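2019-02-28
Sylvain Texier
3 min read

Notebook, benefits workshop. Extended health plan comparison, second pass.

Picked up where I left off with the two quotes for the Skestenstead office. Royer is the current carrier, Derura is the challenger. Renewal is in May, so there's time, but the Hondine people want a draft before they talk to staff.

Loaded both fee schedules into the claims model again. Last time the Royer run had the deductible applied per claim instead of per person per year, which made their plan look terrible. Fixed that. Reran the whole set of 515 test claims. Fifteen of them are dental with no procedure code, so I pulled those out and worked with 500.

Settings used:
Royer: 80 percent on paramedical after deductible, drugs at 80 percent, dental basic only.
Derura: same 80 percent on drugs, no deductible, paramedical capped per practitioner.

The cap matters more than I expected. Physio claims hit it early in the year and after that the member pays everything. Massage hardly ever reaches it. If you only look at the plan totals you miss this, because the heavy physio users are a small group, around 20 in the sample. For everybody else Derura comes out slightly ahead, mostly from having no deductible.

Vision is a wash. Both plans pay every second benefit year, but Royer counts from the date of the last claim and Derura from the plan anniversary. Need to word that carefully in the summary. Members always ask about it and the booklets are no help.

Coordination with a spouse's plan still isn't modelled. I tried a rough version where the second payer picks up whatever is left, up to its own limit. It gave a few claims paid at more than the amount charged. Obvious bug: the remainder isn't being reduced before the second pass. Left it switched off and put a comment in the code. Don't use the numbers in the tab called coord_try2.

Travel coverage: Derura's wording on stable pre-existing conditions differs between the booklet and the contract. The booklet is looser. I've assumed the contract governs and flagged it. Somebody should get that in writing from them before anything goes to staff.
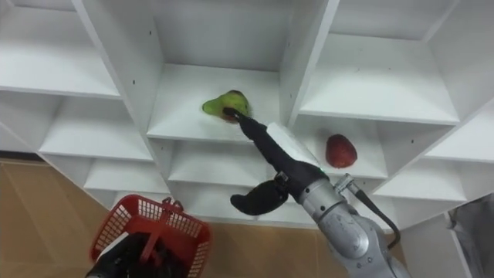

Green pear on the white shelves.

Also checked the out-of-province referral rule. Royer wants pre-authorization, Derura wants notice afterwards. No effect on the model, but it goes in the plain-language table.

To do:
- fix the remainder in the coordination step, rerun
- get codes for the missing dental claims or drop them for good
- ask Derura about the travel wording
- split the physio users into their own table
- check whether Royer would quote without the deductible

Files are in the shared folder under Skestenstead, second pass. The old run is still there, renamed so it doesn't get opened by mistake.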